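Laundry and folding tips, the quick version

Typing this between loads so forgive the mess. Mostly things I do every Sunday, a few I stole from other people. 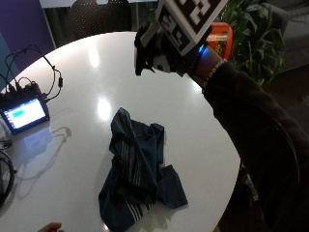 Fold straight out of the dryer if you can. Ten minutes in the basket and cotton sets its creases, then you're ironing. If you can't get to it, take the shirts and pants out first and leave the socks and towels for later. They don't care.

Fold on something hard. Beds are too soft, everything slides and the edges come out crooked. Kitchen table, top of the washer, ironing board at its lowest setting. Wipe it first!! Jam on a clean shirt is a bad feeling.

Knit tops - lay face down, smooth from the middle out, sleeves in, then thirds. Striped ones are the easiest, use the stripes as your ruler. If they line up at the sides the fold is square.

Dark stuff. Inside out, cold water, short cycle. Less soap than you think, too much leaves those chalky streaks on navy and black. If you already have streaks, rinse again with nothing in the drum, half a cup of white vinegar in the rinse slot. Never vinegar and bleach together. Ever.

Spin speed. I was running everything at the top setting, 3000 or whatever the dial says (it does not say that, I know) and wondering why my collars looked chewed. Turn it down for anything thin. Takes longer to dry but saves the iron.

Lint. Clean the screen every load, yes every one. Twice a year pull the hose off the back and clear that too. I do it in November and again when the windows start staying open. Unplug first. If its a gas dryer get somebody who knows.

Wrinkle spray, homemade: 300 ml water, 3 teaspoons fabric softener, shake. Mist lightly, tug the cloth flat, hang ten minutes. Patch test on silk or don't use it on silk.

Sweaters don't go on hangers. Shoulder bumps. Fold them, heavy ones at the bottom of the pile.

Drawers - stand things up on edge like file folders. Hatsue Aoki showed me this when we shared a place and I fought it for a year. You can see every shirt and don't wreck the pile digging for the bottom one. Shoeboxes make fine dividers, cut down to drawer height.

Fitted sheets. Corners into corners, lay it flat, fold the curvy side in so you've got a rectangle, then keep going. Or roll it up and shove it in its own pillowcase, which is what I do with the guest ones.

Musty towels: hot wash, no softener, cup of baking soda, dry all the way thru. Softener is what makes them stop soaking up water in teh first place.

Missing socks - check the rubber door seal, and inside the duvet cover. Stamatia Sarantis wrote in to say she pins pairs together before they go in. Safety pins, rustproof ones.

Stain list next time, the grease part is still half written.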